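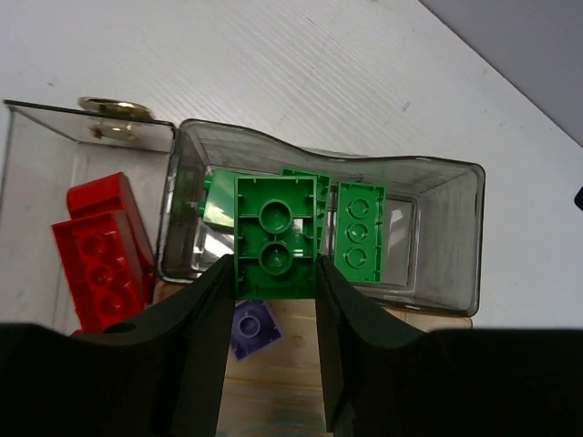 *Briques vertes dans un bac transparent à bord ondulé ; à gauche, deux briques rouges.*

**COMMUNIQUÉ DE PRESSE**

**Clornach met en service un tri par couleur pour ses briques de construction d'occasion**

Ascombe, le 30 mai 2018 – Clornach, atelier de reconditionnement de jouets, annonce la mise en service d'une procédure de tri par couleur pour les briques de construction en plastique de grand format. Elle s'applique à tous les lots reçus sur le site d'Ascombe et remplace le tri par dimension, en vigueur depuis l'ouverture de l'atelier.

Le tri s'effectue sur table, en bacs transparents. Les briques sont d'abord séparées par couleur, puis contrôlées à l'unité. Les formats ne sont distingués qu'au moment de la constitution des lots. Les éléments étrangers aux briques sont mis de côté et enregistrés à part.

La phase d'essai a porté sur 2066 briques, réparties en 31 lots. Chaque lot a été traité deux fois, selon l'ancienne puis la nouvelle procédure. Le temps moyen de traitement par lot a diminué de 15 minutes.

« Le tri par dimension obligeait à reprendre chaque bac une seconde fois pour assortir les teintes. Nous avons supprimé cette reprise », indique Raghavendra Thampi, responsable des opérations de Clornach.

**Contrôle de la face inférieure**

Chaque brique est retournée avant validation. Le contrôle porte sur les tubes creux, les nervures internes et les parois, zones où se logent les résidus et où apparaissent les fissures. Une brique dont un tube est fendu ou dont une paroi est déformée est retirée du lot. Les marques superficielles sur les tenons ne constituent pas un motif de rejet.

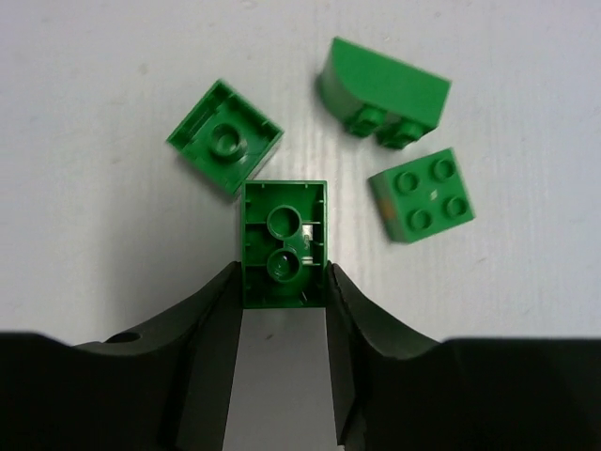
*Brique verte retournée, tubes et nervures internes apparents. Table de couleur claire.*

Les critères d'acceptation sont consignés dans une fiche technique établie avec la société Jurčo, chargée du nettoyage des pièces. Celui-ci est réalisé après le contrôle, par couleur, afin de limiter les manipulations entre les deux postes. Les briques nettoyées font l'objet d'un essai d'emboîtement par prélèvement.

« La face inférieure détermine la tenue de l'assemblage. Elle est désormais examinée sur la totalité des pièces », précise Zoila Restrepo, responsable qualité.

**Conditionnement et disponibilité**

Les briques reconditionnées seront proposées sous la référence Broline, en coffrets de 160 pièces, unicolores ou assortis. Les premiers coffrets seront livrés aux ludothèques et aux écoles maternelles à compter du mois d'août. Les commandes sont enregistrées par ordre de réception ; les coffrets unicolores sont attribués selon les teintes en stock. Les pièces rejetées sont stockées par couleur en vue de leur recyclage.

**À propos de Clornach**

Clornach collecte, contrôle et remet en circulation des jeux de construction destinés aux collectivités. L'atelier est implanté à Ascombe.

**Contact presse**
Zoila Restrepo, Clornach, Ascombe
Fiche technique Broline disponible sur demande.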